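Ernwood Open Day

The Ernwood Open Day is a public demonstration of robot handling equipment held each December at the Ernwood works of Zurnberg, a maker of packing machinery. It is best known for the box table, at which a two-armed robot of the Brultari series works on ordinary cardboard boxes in front of visitors. The event has been praised in trade newsletters and criticized, at times sharply, for showing less than its posters promise.

Background

Zurnberg moved its arm assembly to Ernwood after taking over the Bataineh workshop, a small firm that had made grippers for bakeries and seed packers. The first open day was meant for customers only. The doors were opened to the public the following year, and attendance reached 1120 at the most recent event, according to the company. The figure comes from door tickets and includes people who came in twice.

Admission is free. Visitors enter by the loading dock, pass a row of older machines that are not switched on, and reach the demonstration hall, where there is standing room behind a rope.

The demonstration

A session at the box table lasts 57 minutes and is run 4 times during the day, the last one starting at 3 p.m. The stated task is to pick up a closed box, turn it, open the flaps and set it down again. Staff place each box by hand before the arms move. Between attempts the operator may restart the program, and the posted schedule does not say how many restarts are allowed.

The boxes are all of one size and come from one supplier. Zurnberg describes the task as "everyday package handling," a phrase that has drawn complaints from warehouse workers who attend. Everyday packages are dented, taped over, wet on one side or heavier than they look, and none of those conditions has been part of the public program. A company leaflet gives a total of 400 successful openings in practice runs. It does not give the number of attempts, so the figure says little about how often the arms fail.

Equipment

The Brultari arms end in grippers with two dark gray fingers, each with a textured pad on its inner face. A small camera at the wrist supplies a close view of the work, which is relayed to a screen above the rope.
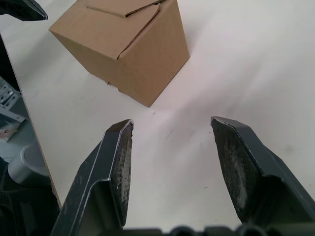 The pads are a Bataineh design carried over with few changes. Zurnberg says they hold cardboard without crushing it, though no force readings have been published, and the claim rests on what visitors can make out from behind the rope. Requests to try other materials, such as padded mailers, have been turned down on safety grounds.

Reception

Reviews are mixed. Supporters point out that the sessions are live and that failed attempts are not hidden from the audience. Critics answer that a live show with a chosen box, a cleared table and an operator at the keyboard is still a poor test of a machine sold for unattended use. A proposal to let visitors bring their own boxes was listed in one year's program as "under review" and has not appeared in any program after that.

See also

Brultari series
Bataineh gripper
Zurnberg packing machines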